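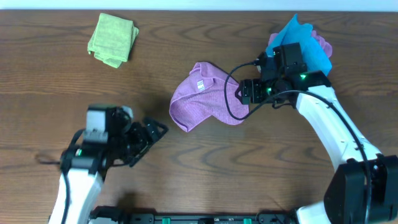
Microfibre cloths on the table, Grosemcombe open day

I went to the Grosemcombe open day with low hopes and a train ticket that cost more than it should have. The leaflet promised "the household cloth, rethought", and I have been promised that sort of thing before. I own plenty of cloths. They live in a heap under the sink and I have never felt the heap was holding me back.

The building is a good walk from the station, uphill, and the signs run out at the second bend. Laiba Ghumman was on the door with a list. My name wasn't on it, although I had booked in March, and she wrote it in at the bottom and waved me through. Tea was in a side room, along with a plate of shortbread that had gone before I reached it.

The part I had come for was the folding table. I liked the table itself more than I expected: brown wood with dark wavy grain, the kind you would be pleased to have in a kitchen. The cloths on it were in green, blue, pink and a pinkish purple. The green one had been folded into a small square and looked fairly tidy, if a bit rumpled. The rest were in the state mine are always in.

Fredy Villca gave the talk. His case is that a cloth folded to the same size every time gets used in turn, so it wears evenly and you buy fewer. It's a nice idea. I asked what it was based on and he mentioned a trial at their Tomham site, in which 3530 cloths were folded and put away over a winter. I asked what the unfolded ones did over the same winter. There hadn't been any unfolded ones. I wrote that down.

He was better on the folding. Take hold of both ends before you do anything else, he said, and get the cloth straight, and only then bring the edges together. Microfibre clings to itself and a crease you fold in early stays in. I tried it at home on a tea towel and will admit it came out squarer than usual. 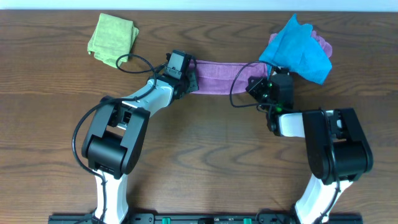

Do you need to iron microfibre cloths before folding them?
Leave the iron in the cupboard, as the heat can damage the fibres, and smooth them flat by hand.

After that came the colour scheme. They favour a colour for each job: green for the kitchen, blue for glass, pink for the bathroom and purple for dusting. Yaneth Sotelo, who was standing next to me, wanted to know what happens in a house where two people disagree about which is pink and which is purple. I thought this a fair question, having looked at the things. Fredy said you learn. I doubt it. In my house the bathroom cloth would be on the worktop within 6 days.

There was also some talk of the care label, which they would like us all to keep on. The purple cloth still had its small white one, sewn in near a corner. I cut mine off, always have, because they scratch when you wipe a glass. Mudassar Khokhar told us he does the same, and he works there.

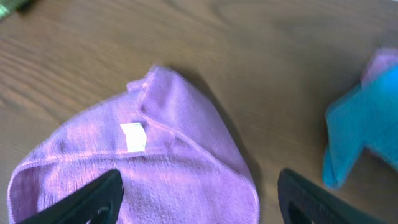 Prices and getting there

The shop sells the cloths in packs of 8, under the Brevska name, and they cost rather more than the ones from the market. I bought a pack of 2 out of politeness. So far they wipe things.

The open day is free but the car park isn't. Go early if you want shortbread, and take the left fork at the second bend.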